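Puzzle and Games Library Assistant (part-time)
Flerton Neighbourhood Centre

Hours: 2 shifts a week, Thursday afternoon and one other by agreement
Type: Permanent part-time, after a probation period
Reports to: Haiyan Qian, Library and Lending Manager
Applications close: end of December

The role

Flerton Neighbourhood Centre runs a lending library of games, puzzles and tabletop hobbies. Members borrow for three weeks at a time. The catalogue stands at 403 titles, not counting spare parts and duplicate sets, and loans passed 2,000 last year.

We are looking for someone to join the front desk and help keep the collection in working order. Most of the job is checking items in and out, counting pieces, repairing boxes and answering questions from members. A smaller part is helping at our open table sessions, where people of all ages come in to try something before they take it home.

The position was held for several years by Weidong Qiu, who has moved into our programs team. He will be on hand for the first month to train the new person.

What you will do

Check returned items against the contents card and note anything missing.
Clean, sort and reshelve. Puzzles go by piece count, games by number of players.
Mend torn boxes, relabel spines and replace worn bags and elastics.
Sign up new members and explain the borrowing rules, including late fees.
Keep the loans database up to date. We use a program called Jutus. You don't need to know it already, but you do need to be comfortable at a computer.
Set up and pack down tables and chairs for open table sessions.
Answer the phone and pass on messages for other parts of the centre.
Help with the yearly stocktake, when the library is closed to borrowers.

What we are looking for

You must be patient and accurate. A jigsaw with one piece missing comes back to us as a complaint, and the contents check is where we catch it.

You should be able to explain the rules of a game to a person who has never played it, in a few minutes and without reading from the sheet. If you don't know the game, you should be willing to learn it.

You will be lifting boxes of up to 10 kilograms and standing for a good part of each shift. There is a stool at the desk and a trolley for heavier loads. Talk to us if you need changes made to do the work. The building has step-free entry from the car park side.

Experience in a library, toy shop or school is useful but not required. A second language is also useful. Many of our members speak Mandarin at home and we would be glad to have another speaker on the desk.

A current Working with Children Check is required before you start. We will pay the application fee if you don't have one.

Pay and conditions

The position is paid under our centre agreement at the Level 2 rate, plus superannuation. Annual and personal leave build up in proportion to your hours. Extra shifts come up during school holidays and are offered to library staff first. Staff can borrow from the collection at no charge and have the use of the kitchen and the bike cage.

The usual shift runs from midday to 5 pm, with a paid tea break. The second shift can be a weekday morning or a Saturday. Please say in your application which you would prefer.

Where you would be working

The library is in the old Mandard building on Wan Street, ground floor, next to the meeting rooms. The shelving and the desk are at the front, and the repair bench is behind them. Buses on the 62 route stop outside the door. Free parking is limited to two hours during the day, but staff can get a permit from the office.

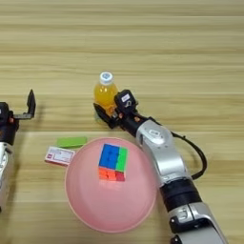
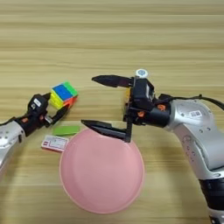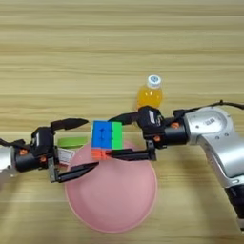 How to apply

Send a resume and a letter of no more than one page to Haiyan Qian at the centre office, or drop both in at the front desk in an envelope marked Games Library. In your letter, please cover the following:

Why the job interests you.
A time you had to do careful, repeated work and how you kept it accurate.
A game or puzzle you would recommend to a new member, and why.

Include the names and phone numbers of two referees. We won't contact them until after the interview, and we will let you know first.

Interviews will be held at the centre with Haiyan Qian and Cillian Corrigan. They take half an hour and include a short practical task, which is checking a returned game against its card. We will send you the questions the day before.

All applicants will get a reply by email or post. If you have questions about the role, ring the office and ask for Cillian, who is in every weekday until 3 pm.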